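So the new fingers from Stergiou finally showed up in February, and I've been swapping them on and off the arm ever since like a kid with a new set of Legos! The old Jirkton pair was fine on boxes, but anything small and round would spin right out (I have chased so many lids across the floor). These have a crosshatch texture on the pads, and wow, what a change.
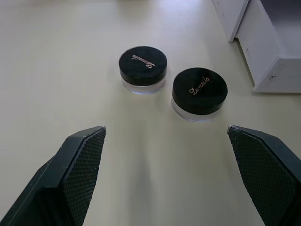

I ran 46 picks with each set at the same closing speed. The Jirktons dropped almost 30 of them. The Stergious dropped 2, both when I came in too low and pinched the base instead of the lid. Yaa Ayaaba thinks I should slow the last bit of the approach, and she's probably right, but I'm impatient.

One gripe: they're wider, so two things standing close together get bumped a lot. Next up is redoing the wrist camera calibration, which I've been putting off for weeks.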